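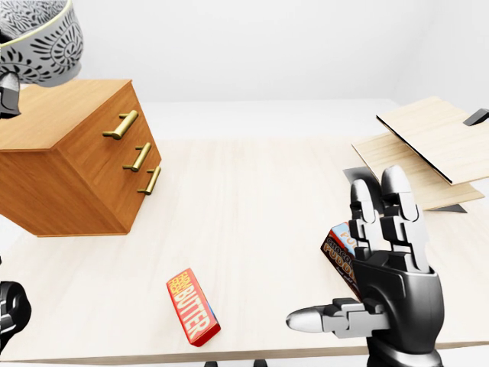

Could the guide please say, before anything else, whether the joint figures have to be recorded at the same rate as the pictures? That was what a reader of the first edition wrote to ask, and it is a very fair thing to want to know. Yes, they do, and we have moved the answer up here so that you meet it before you have filled a disk with episodes you can't use.

4. Recording episodes in the simulated tabletop

This section takes you through recording two-handed episodes in Keltico, using the table with the chest of drawers, the hinged wooden box, the bowl and the two food cartons. We assume you have already installed the Furent driver and worked through Section 3, and that both hands answer when you move them.

1. Open the Nondotholm table from the scene list and let it load fully. The first load is slow, so do put the kettle on.

2. In the Rates panel, set both "Camera" and "Joints" to 40 per second. If the two boxes disagree, the recorder will still run quite happily, and the trouble only shows up in training.

3. Press Home and wait for both arms to stop moving.

4. Choose a task sentence from the list, or type your own. Keep it short and plain, the way you would say it to somebody across the kitchen – "put the butter in the top drawer" is just right.
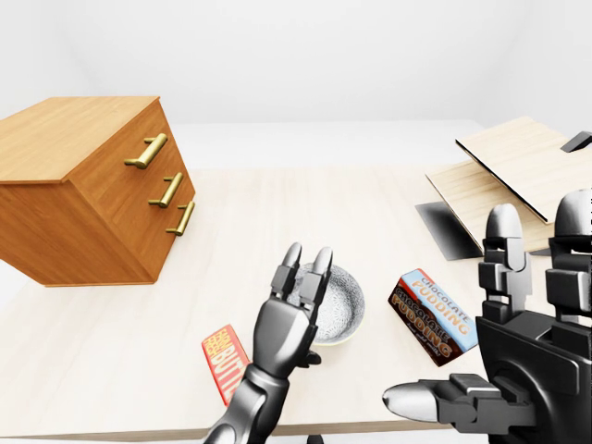

5. Press Record and carry out the task at an easy pace. You may use either hand, or both, and there is no need to hurry between one object and the next, as the policy copes much better with a slow, steady reach than with a quick one that has to be corrected.

6. Press Stop once the hands are clear of the objects, then mark the episode Keep or Discard.

Note: Small fumbles are welcome. In our own runs we trained once on tidy episodes only and once on a mixed set of 417, and the mixed set gave a policy that was noticeably better at trying again after a poor grasp.

Note: Enache, the scoring tool, needs at least 80 kept episodes for each task before it will draw a curve. We usually see the curve flatten at about 190, though drawers take rather longer than cartons.

Caution: Do not change the lighting or move the camera part way through a set. If you must, start a new set and give it a new name.

Caution: Reset the table between episodes with the Reset button, and please don't drag the objects back by hand – dragged objects can end up very slightly inside the tabletop, and they will jump when a finger touches them.

When your set is complete, save it and go on to Section 5, where the episodes are split for training and testing.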